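### 4.2 Table clearing with the Kastix kit

The Kastix kit is sold as a two-arm clearing station that works "out of the box." Our trials give that claim limited support. Over 1000 attempts, 698 ended with every dish in the rack and all trash off the tray. The vendor's brochure promises more, but does not say what was on the trays it used – an omission that makes comparison hard. We loaded ours with plates, bowls, cutlery, wrappers and loose food (Figure 3), and scored an attempt as failed if any item was left behind.

**Figure 3.** Clearing task with the Kastix kit. The left gripper holds a white bowl tilted over the black tray of rice and nuts; the right gripper is open over the gray dish rack.

The Harex planner, offered as a paid add-on, was tested on the same trays. We saw no gain that would justify its price, and setup took up to 100 minutes.

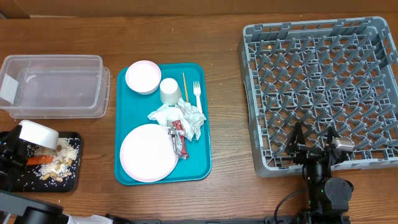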